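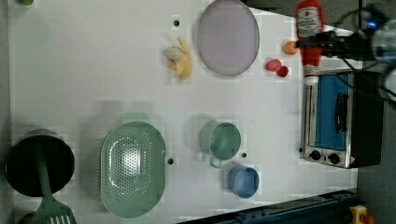

Home | Robotics | Rules & Good Practice | Ask

Which table rules do you use for pick-and-place practice?

Anayeli Huerta
We're writing up house rules for a tabletop arm working with play kitchen stuff (plates, cups, a toaster oven). What belongs on the page? I'd like it short enough that people read it!

Teodoro Mendoza
Great project, you'll love it. Ours has 7 rules and fits on one sheet. The big ones:

Keep the emergency stop within reach of whoever is watching, and never pile anything on it.
Hands off the table while the arm is live. If a cup rolls, stop first, then fix it.
Start every new task at 25 per cent speed. We only go to 100 after 2 clean runs in a row.
Write down the start layout, including which way up the bottle goes.

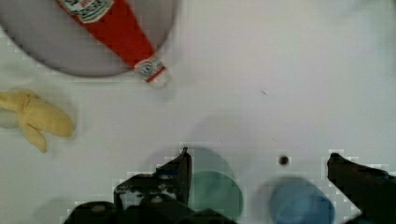
I'd also add a rule about spacing. Cups standing close to a gripper finger are easy to knock, so decide on a minimum gap and stick to it. Same with a bottle lying across a plate: agree beforehand whether the tip can hang past the rim, or you'll be arguing over what counts as "on the plate". We had that one at Pralow and it went on all afternoon. Write the definition down, colour-code it if you like!

Graziella Santoro
just check the manual for your arm, they all have a safety section

Comments

Crescencio Meléndez: Love the speed rule, stealing it for our lab.

Jaqueline Cortés: Does the 25 per cent apply after moving the oven too?

Teodoro Mendoza: Yes, any change to the layout and we go back to slow.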